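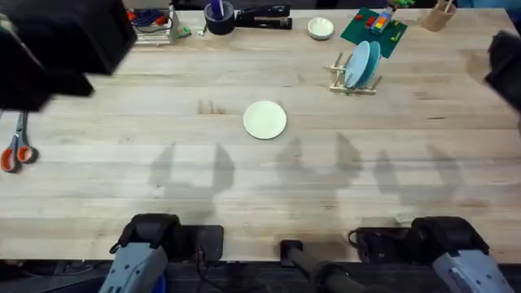

3.2 Work surfaces and what people keep on them

The second part of our survey turns from floor plans to the surfaces themselves. We were glad to reach it. Tables, counters and benches are where most of the small jobs in a shared home or workshop get done, and they hold a record of those jobs that a floor plan can't show. Stains, scratches, a dull patch where one person always sits - these are small things, but taken together they say a great deal about how a room is used.

Of the surface types in the Sillthorpe set, butcher-block tops turned out to be the richest to work with. A top of this kind is built from narrow strips set side by side, and the strips give the eye a ready-made ruler. Wear can be placed strip by strip, and two people looking at the same table on different days tend to agree on where a mark begins and ends. On plain painted tops they agreed far less often, and we had to go back and talk through many of the cases.

Figure 4. A butcher-block table from the set. A round off-white plate lies near the center with open wood around it; scissors with orange handles lie along the left edge. Faint darker stains and wear marks are scattered over the surface.

The table in Figure 4 shows a layout that we came to call "plate and margin." One item for eating or serving sits in the open middle, and a tool lies out at the side. We found the same layout on dining tables, on craft benches and on a surprising number of desks. It fits well with the idea, put forward in the earlier Odow study, that people treat the middle of a table as a place for the thing in use and the edges as a kind of open shelf. We had expected the pattern to fade on longer tables, where there is room to spread out. It did not fade at all, and this was one of the most pleasing results of the whole survey!

Stains were scored by darkness and by spread. A faint mark that covers several strips was treated as one stain if its outline was continuous, and as separate stains if clean wood could be seen between the parts. Shadows gave us some trouble here. Under a strong lamp, a soft gray shadow on pale wood can look very much like an old water mark, and in Figure 4 there are three of them across the middle of the tabletop. Our rule was to score only marks that followed the grain or had a clear edge of their own, and to leave the rest out. Using this rule, 2 readers worked through 500 table views drawn from the full set of 4,000, and went over 73 of them again together after their first scores differed. Most of those 73 came down to shadow, and the longer rule in Appendix B was written as a result.

Small round tableware was a joy to work with. A plate with a slightly raised rim is easy to outline from almost any height, and its shape gives a quick check on how far the view is tilted. Scissors were harder. They are thin, they are often left half over an edge, and the blades take on the color of whatever is near them. Bright handles help a lot, and we scored a pair of scissors as present whenever both handles could be seen, even if the tips were hidden.

We did not try to judge whether a table was tidy. The Munasinghe scale asks for that judgment, and we used it in our November pilot, but the scores followed the habits of the reader more than the state of the table. A plain list of items, with a position for each, proved far more useful. It also let us compare our tables with the kitchen counters in the Drukero survey, to which we turn in Section 3.3.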